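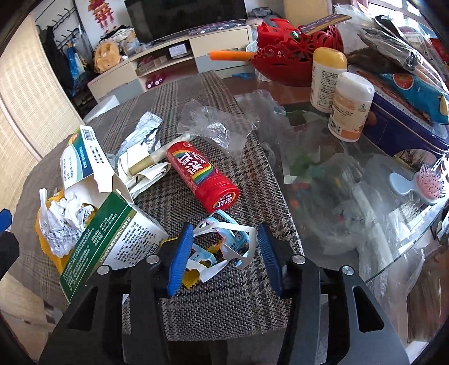 Glass table with the plaid and houndstooth cloth, living area.

Orwood guest house – walk-through safety checklist, with comments
Checked by: Guðlaug Damgaard
Date: 2022-10-18
Marks used: OK, FIX (before the next guests), WATCH (look again in December)

Hello everyone, and thank you for lending me the keys again. I have kept the same order as the old sheet so you can lay the two side by side, and I have written more than the boxes really allow, as usual. Skip to the marks if you are in a hurry, but do please read the part on the stairs.

1. Front door and porch
Door opens fully from inside without a key – OK
Porch light – OK
Handrail firmly fixed – FIX
Comment: The rail has come away at the lower bracket. It holds if you lean on it gently, and I'm afraid people don't lean on handrails gently. Two longer screws should do it, but have a good look at the wood behind before you put them in, it felt a bit soft to my thumb.

2. Smoke and carbon monoxide alarms
Hall alarm, test button – OK
Upstairs landing alarm, test button – OK
Carbon monoxide alarm near boiler – WATCH
Comment: Both smoke alarms are good and loud, and I apologize to the neighbors. The carbon monoxide alarm sounded too, only the date on the back is getting old and the numbers are so rubbed that I couldn't swear to the year. I would put a new one on the December order and be done with it.

3. Kitchen
Fire blanket on hook, not behind anything – OK
Extinguisher gauge in the green – OK
Stove knobs, all with clear off marks – FIX
Comment: The off mark on the back left knob has been scrubbed clean away. I know how that happens in a kitchen that is looked after so nicely! A dab of enamel paint will do until a proper knob turns up. The Morikawa shop in Orkotbridge keeps a drawer of odd ones under the counter, and they are very patient if you bring the old one along.

4. Bedrooms
Window opens wide enough to climb out – OK
Lamp cords whole, no tape repairs – OK
Heater has clear space in front – OK
Floor under beds clear of paper and wrappers – FIX
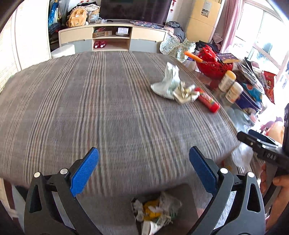
Comment: The window catches have been oiled since my last visit and they move beautifully now, so whoever did that has my thanks. As for the floors, I would like under the beds to go on the changeover list as its own line, with a box to tick. Paper gathers dust and dust gathers paper, and a phone charger dropped down there is warm company for both. It takes a minute with the long broom.

5. Stairs
Treads firm – OK
Carpet edge tacked down – FIX
Light switch works at top and bottom – FIX
Comment: This is the one I would do first. The bottom switch works only if you press it hard at the corner, and the carpet has lifted on the second tread from the top, so a guest coming down at night may meet both troubles together. Please leave the switch to the electrician from Drimell. I rang, and the visit with a new switch comes to 109, which I think is fair. The carpet you can manage yourselves with a strip and a few tacks.

6. Water and boiler
Hot tap not scalding – OK
Pressure steady – OK
Meter reading noted – 1,848
Comment: I let the bathroom tap run while I wrote up the kitchen, and it stayed comfortable the whole time. The boiler cupboard had a coat hanging in it. I have moved the coat to the hall – it's a good coat, somebody will be missing it.

Before you sign
Put your initials beside each FIX as it gets done, and leave the sheet in the folder by the bread bin so that I can find it. If the porch wood turns out to be rotten, ring me before you buy anything, I still have a decent length of oak in the shed.

Signed: G. Damgaard
Second signature: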